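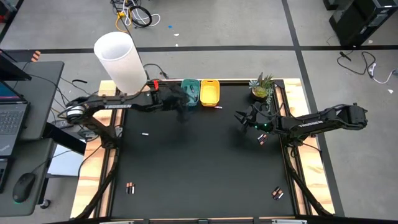
The Battery Drawer Problem
By Agata Rinaldi
Tuesday
Last updated: July

I have been told, by at least two people I respect, that sorting batteries will change my life. I doubt it. I have also been told this about label makers, about folding T-shirts into envelopes, and about a jar for twist ties. The twist ties are still in the drawer.

The battery people are more persistent than the others. Their case goes like this. You clear off a table, you tip out every battery you own, you set out a couple of small bins, and you put the good ones in one and the dead ones in the other. A teal bin and a yellow bin will do, or two yogurt tubs. A dark tabletop helps, they say, because a stray one shows up better against black. Some of them even put a plant out, a pot of succulents at the corner, as if the job needed company.

My trouble is with the word "good." A used battery doesn't tell you much by looking. The one with the pinkish casing and the one with the copper-colored end could both be full, or both be finished, and lining them up in a tidy row changes nothing about what's inside. Drop them on a hard floor and listen for the bounce, an uncle of mine used to say. I've tried it. A bouncy one has often been used, but that is a long way from dead, and my downstairs neighbor has views about the method.

So you need a tester. Lilibeth Bautista runs the repair counter at Malabanan, the hardware store near my apartment, and she sells a plain one with a needle and a dial. She also sells the Panetti, which has a screen and costs a good deal more. I asked her which she used at home.

"The cheap one," she said. "When I can find it."

She is less patient with the organizers. Odness makes a clear case with a molded slot for each size, and Troreo makes a rack that hangs inside a closet door. I borrowed both for a month. The Odness case is handsome and assumes you own batteries in the proportions it has chosen for you. I had too many AAs, hardly any Cs, and a small tribe of button cells that slid around in the lid. The Troreo rack held everything until somebody shut the closet door with feeling – then I was on my knees looking under the shoe shelf.

The open bins did better than either, I'll admit. They cost next to nothing and they don't care what size anything is. But loose batteries shouldn't be left rattling around against keys and coins, and 9-volts want a bit of tape over the terminals before they go in with the rest. Button cells belong somewhere a child can't get at them, lid or no lid. None of the cheerful sorting guides I read put that anywhere near the top.

Then there is the second bin, the one for the dead. Mine filled up fast and sat by the front door until Malabanan started taking them at the counter. Bautista keeps a tally on the wall behind her. It stood at 676 when I walked in with my bag, and she wants 4,000 before she'll take the sign down.

I kept one bin and the needle tester. The remote still quit during the second half of a movie, and I still took the batteries out of the kitchen clock.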